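Tying Your First Square Knot on a Practice Pad

Posted 28 Jul 2019 by Mathias Reisinger

I've been teaching the beginners' suturing night in Waltent since June, and the same thing trips up everyone: the knot. Putting the needle through is the fun bit. Then you're left holding a thread with a long end and a short end and no clue what goes where (been there!). So this is the way I do it, black thread every time, because you can see what it's up to. 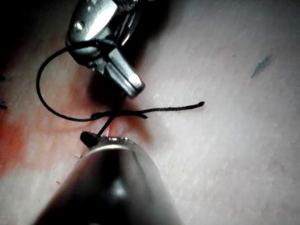 What you'll need

A practice pad. I use the Bondadau one and it's held up to 200 or so goes from my cack-handed students, but a chicken thigh is fine for a first try.
Two instruments you're comfortable with.
Black thread, a decent length. Stingy lengths make for miserable knots.
A good lamp, off to one side.

Step 1: Set your tail

Pull the thread through until you've got a short tail left, 3 cm is plenty. Too long and you'll be chasing it all over the pad, too short and it pops back through the hole and you get to start again. If the end's gone a bit fuzzy, don't fuss, as long as you can still grab it.

Step 2: Make a big lazy loop

Hold the long end and let it swing out to the side in a nice open curve. Most people want to keep everything tight and tidy here. Don't! A roomy loop falls onto the instrument almost by itself, while a mean little one twists and springs off.

Step 3: Wrap

Lay the thread over the jaws of your other instrument and go around twice for the first throw. Keep the tip low, near the pad, and keep the jaws open only a crack. My mate Nina opens hers like a crocodile and then wonders why the wraps fall off.

Step 4: Grab the tail and lay it flat

Reach for the tail, close, and draw your hands apart in opposite directions. Go slowly and watch the throw come down. You want it snug against the surface without puckering it.

Step 5: Go back the other way

Same again with one wrap, in the opposite direction. This is what makes it square. Wrap the same way twice and you've tied a granny, and it'll slide. Add a third throw if your thread is slippery, then trim the ends to 5 mm.

Do 50 of these in front of the telly over a week and your hands will sort themselves out. Next up is the running stitch, which I'll write up once I'm back from Brarkeck.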